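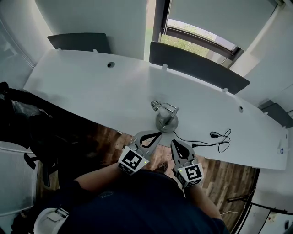 Chapter 2

Desks, Benches and Working Surfaces

2.1 Scope of this chapter

Chapter 1 dealt with the room as a whole: floor area, daylight, ventilation and the routes by which people enter and leave. The present chapter narrows to the horizontal surfaces on which work is done. It covers height, depth, surface finish, edge treatment and loading. Seating is treated in Chapter 3 and lighting in Chapter 4, although both are mentioned here where they affect the choice of surface.

The terms "desk" and "bench" are used in the following sense. A desk is a surface intended mainly for seated work. A bench is a surface intended mainly for standing work, or for work in which the user changes between the two. Many surfaces sold as desks are used as benches, and a large share of the faults described in section 2.6 arise in this way.

2.2 Working height and surface height

The height of the surface and the height at which the hands work are seldom the same. A person writing works at the surface. A person assembling a pump housing works well above it, by the height of the part plus any fixture beneath it. The designer should therefore begin with the hands and work downwards.

For standing work of light or moderate effort, the hands should be a little below the elbow. Fine work calls for a higher position, so that the eyes are closer to the task and the forearms can be supported. Heavy work calls for a lower one, so that the weight of the upper body can be used.

Take the case of the inspection room at Kirley, which is used throughout this chapter. The benches there were specified at a surface height of 1035 mm for standing inspection of small castings. The castings were later held in a raised fixture, which lifted the hands above elbow height for most of the shift. Complaints of shoulder pain followed. The surface height had been correct for the original task and was wrong for the revised one. The remedy adopted by Bình Lâm, then responsible for the layout, was to lower the benches by the height of the fixture – a simple change, but one which required the services beneath to be moved.

2.3 Depth and reach

Depth is governed by reach. Two zones are normally distinguished. The near zone is the area swept by the forearms with the upper arms hanging at the sides. The far zone is the area swept by the extended arms without bending at the waist. Tools and parts in constant use belong in the near zone. Items beyond the far zone should be treated as stored.

A surface deeper than the far zone collects material at the back. If the bench stands against a wall, this material is hard to remove and tends to be forgotten. Where a deep bench cannot be avoided, access from both sides is preferred.

2.4 Finish

Pale matt finishes are suitable for most indoor work. They reflect light on to the underside of the task and make dropped parts easy to find. They also show marks, and the cleaning schedule should allow for this. Gloss finishes produce reflected glare under overhead lamps and should be avoided, whatever their colour.

The Murnska method of assessing wear, described in full in section 2.5, divides the surface into 24 equal cells and grades each one separately. Wear is rarely even. The front edge and the area in front of the user's stronger hand usually fail first, and an average taken over the whole surface will hide this.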